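Fórum > Automação e robótica > Eventos e visitas
Tópico: Dia aberto da Netovach, sessão do simulador

hpascu escreveu:
Estive ontem no dia aberto da Netovach e deixo notas para quem não conseguiu vaga. A visita tinha duas partes: célula física de paletização e sala de simulação. A primeira era material comercial. A segunda justificou a viagem.

O apresentador, Sebastian Zamfir, começou com a vista da câmara do punho, garra aberta sobre a mesa, sem peças. Explicou que verificam sempre o modelo da garra antes de carregar objetos.
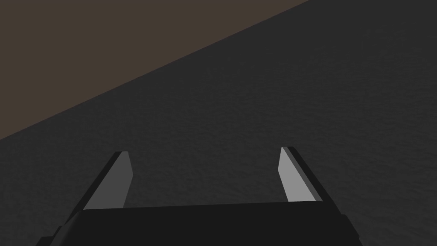 A seguir falou do passo de integração, que fixaram em 2 ms. Com valores maiores, segundo ele, o contacto entre dedo e peça fica instável e a força de aperto oscila. Cada política é avaliada em 2.000 episódios antes de passar para o braço real.

ardeleanu_l escreveu:
Disse que modelo de atrito usam? Sem isso o passo de integração diz pouco.

hpascu escreveu:
Coulomb com cone piramidal. Perguntei pelo coeficiente e respondeu que é sorteado por episódio, sem dar o intervalo.

xespinoza escreveu:
Também lá estive, no grupo da tarde. Discordo quanto à célula física. Mostraram a recuperação após paragem de emergência, demorou sensivelmente 7 segundos até retomar o ciclo, e o registo de eventos estava acessível no terminal. Para quem faz manutenção interessa mais do que polígonos cinzentos.

hpascu escreveu:
No grupo da manhã não houve paragem de emergência. Retiro o "material comercial" se foi esse o caso.

r.talukder escreveu:
A geometria da garra é a de colisão ou só a visual? Na Munteanu tivemos as duas desalinhadas e os resultados de preensão não valiam nada.

hpascu escreveu:
Segundo o Zamfir, a de colisão é uma versão simplificada, com caixas nos dedos. Não a mostrou.

ardeleanu_l escreveu:
Caixas em dedos que afunilam dão contacto onde não existe. Eu desconfiava da taxa de sucesso.

xespinoza escreveu:
Depende da folga. Para peças prismáticas chega. A próxima visita é em setembro, inscrição pela página da Netovach.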